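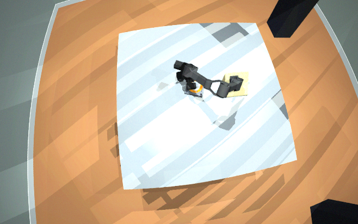
The sim table with the arm over the yellow pad, default lighting

Re: [prurkiveck-users] reach policy gets worse with more randomization??

Hi all,

Sorry for the slow reply, I wanted to rerun a couple of things before opening my mouth. The picture is from the same setup I posted about in July, so you can see what kind of shadows I'm dealing with.

On 29/09/2018, the Kutcombe lab account wrote:
> We tried your recipe (random lights, random floor, random camera)
> and our reach error went UP compared to plain training. Are you
> randomizing everything from step one? Also, do you move the camera
> between episodes or inside them? Ours jumps every frame and the
> policy seems to just give up and park over the middle of the table.
>
> Second thing, is your pad always the same color?

OK so, the parking over the middle thing! I got exactly that for weeks and blamed the reward (poor reward, it was fine). What fixed it for me was leaving the camera alone inside an episode and only moving it at reset. If it jumps every frame the network can't tell whether the arm moved or the world did, or at least that's my guess, I haven't proved it.

And no, I don't randomize from step one anymore. I train with the plain scene for the first 300 updates, then switch on the lights, then the floor, and the camera goes last. With that order I ran 3 seeds and all of them learned to get over the pad. With everything on from the start, 2 of the same seeds got stuck, and the other one learned but took forever. Tiny sample, I know, please don't quote it anywhere.

The shadows matter more than I expected (look at how much gray there is on a table that's supposed to be white). I had a version with shadows turned off because it rendered faster, and that policy fell apart as soon as I turned them back on. It kept going for the dark patches. So if you're using the fast renderer in Ruviter, check that setting first, it's off by default in my copy and I only found out by accident.

Pad color: always yellow so far, just the position changes. I'd like to try other colors but then the Psarras baseline isn't comparable and I'd have to redo that too, ugh.

For testing I use 2499 fixed start positions saved to a file, same ones for every policy. It's an odd number because one of them put the pad under the base and I threw it out. Happy to send you the file if you want to compare on the same starts, just write me off list and tell me which version of the arm model you have, the wrist offset changed at some point and the old starts don't line up with it.

Has anybody tried this with two cameras?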